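1/ ok, thread on the thing that ate my whole week: our wrist camera view and why the grasp planner kept getting it wrong. Grab a coffee, it's a long one

2/ Quick setup. I work on the perception side of Flikmont. Ragnvald Kvam does the motion planner, and my job is to hand him a mask and a pose for whatever the arm is holding, so he can plan the next move without bumping it into stuff.

3/ Cups, forks, boxes, all fine. Then Consuelo Figueroa added long, plain, one-color things to the test list and my pose estimates went completely sideways (sometimes literally, the long axis was off by 90 degrees).

4/ From the wrist you get a view like the one below, where the thing in the gripper is a big light blue cylinder running top to bottom and everything else has to squeeze in around it. It's a bit blurry along its length too. Good luck finding a corner to track on that! 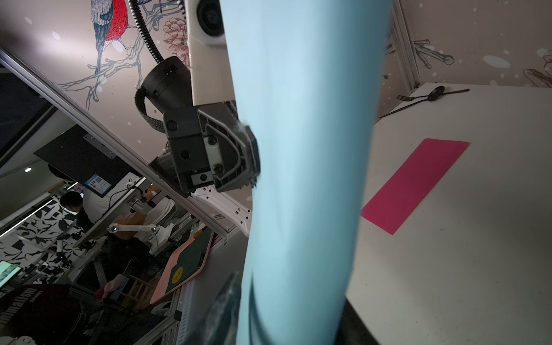 5/ First suspect: the background. We've got birds and branches all over the wallpaper, and my feature tracker LOVES them. I pulled 200 clips and plotted the keypoints, and in the bad ones nearly everything it locked onto was wall. So it was tracking the room very nicely and telling Ragnvald that was the object. Sorry Ragnvald

6/ Second suspect, and this one's on me: the self mask. I cut out the robot's own fingers before segmenting, with a fixed mask I drew back in December. Fixed! The fingers move! With a fat object the gripper sits open wider, so a dark slice of finger got glued onto the object mask and dragged the axis with it.

7/ The fix for that is boring. Read the joint state, render the gripper model into the camera view, mask out whatever it covers, grow the edge a few pixels. Hedvig Magnusson had most of the rendering code sitting in a branch already (thank you thank you)

8/ For the tracker I threw out points and fit two long parallel edges instead. If the edges run out of view, we report the length as unknown and the planner assumes it's long. Way better than my old code, which happily made up an end point.

9/ Numbers, same 200 clips: bad poses went from 54 down to 46 with the new self mask only. Yeah, I was hoping for more too. I'm rerunning with the edge fit on Sunday and will post whatever comes out, good or ugly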